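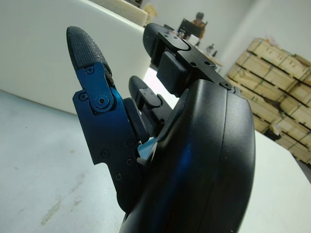 Photo 1 of 3, added by Leonie Haberkorn

Help Desk / Kitchen / Small Appliances

Crumbs all over a white table, and where should the toaster live?

Leonie Haberkorn
Viewed 287 times

Hello all, hoping somebody has sorted this out already. I've got a plain two-slot toaster, cream-white with a silvery rim round the top, and it sits on a white tabletop because there isn't an inch of worktop left next to the cooker. I love how it looks there and I hate what it does to the table! Every crumb shows. I wipe it down after breakfast, come back at eleven for a second round and it's all specks again, mostly out in front of the toaster and off to the right where the slice gets put down. There are some grey smudges as well that a damp cloth doesn't shift, and I don't know if that's the toaster's feet or years of dragging plates about.

What I've tried so far: a tea towel underneath (looked awful, and my sister told me off about it, quite rightly), and emptying the crumb tray more often. I've now got a dark teal plastic tray lying next to the toaster, rectangular with a raised rim, and my plan is to put the toast straight in there when it comes out and carry it over to the plates. Or would it be better to stand the whole toaster in something like that? I'm nervous about plastic under anything that heats up.

Also, which way round do you have yours? Mine has its lever and little knob on the short end, so I've got it sideways on with the slots running left to right. It means I reach across the front slot to get at the back one, and I do wonder whether half my crumbs come from that. 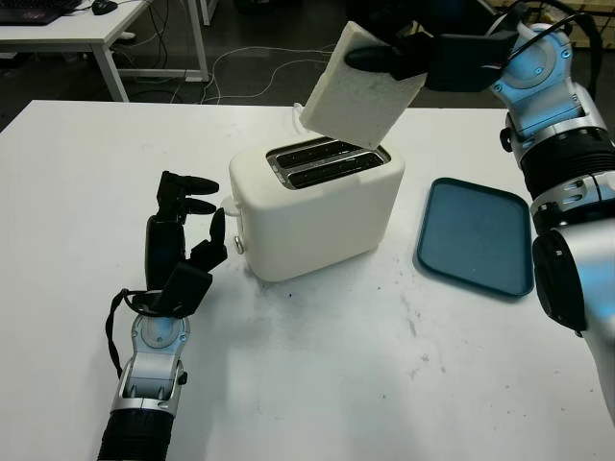

Nektarios Psarras

Don't stand it in the plastic tray. Keep that for the toast and you've already done most of the job, I'd say. I ran a breakfast room for years (Duvow, small place, 20 covers on a good morning) and we went through toasters like you wouldn't believe, and the crumbs were always worst between the slot and the plate. People lift the slice, wave it about a bit while they look for the butter, and there you are. So move the tray right up close. Leave a hand's width for the warmth and no more.

For underneath I'd use a glazed tile or a bit of slate, larger than the toaster by a couple of fingers all round. Stick felt pads on the bottom of the tile so it doesn't scratch the table. Make sure the toaster sits flat with its feet fully on it and the underside clear.

As for the way round, turn it so the end with the lever faces you. Then both slots run away from you and you aren't leaning over one to get to the other. It takes up more depth but less width. Try it for a week, you'll know quickly enough whether it suits.

The crumb tray wants emptying over a bin, unplugged and cold, and please don't shake the toaster upside down over the sink like my nephew does. Oh, and check the crumb tray is pushed fully home afterwards — mine used to creep out at the back and drop a neat little line of crumbs down the wall side where I never looked.

Smudges: bicarb and a drop of water, made into a paste, soft cloth, small circles. Try it on a corner first, as I don't know what your table's made of.

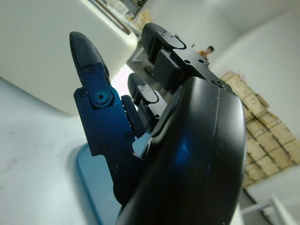

If the paste doesn't do it, a drop of washing-up liquid in warm water left on for a few minutes sometimes loosens it, then go over it again with a clean cloth and dry it off. I wouldn't go near it with a scourer. You'll get rid of the smudge and have a dull patch there for ever.

Ingeborg Lammers

get a darker table lol

No, sorry. Half of it is the bread. A dry sliced white sheds far more than a fresh one, and if you cut your own, the crumbs are on it before it's anywhere near the toaster. I tap each slice over the board first. I do agree with Nektarios about the tile, though I paid 89 for a fancy slate board from Wegener and a leftover bathroom tile would have done just the same.

Leonie Haberkorn

Thank you both! Lever end towards me is a good idea and it hadn't crossed my mind. There's a spare tile in the shed, so I'll dig that out this afternoon and have a go at the smudges while the toaster's off the table.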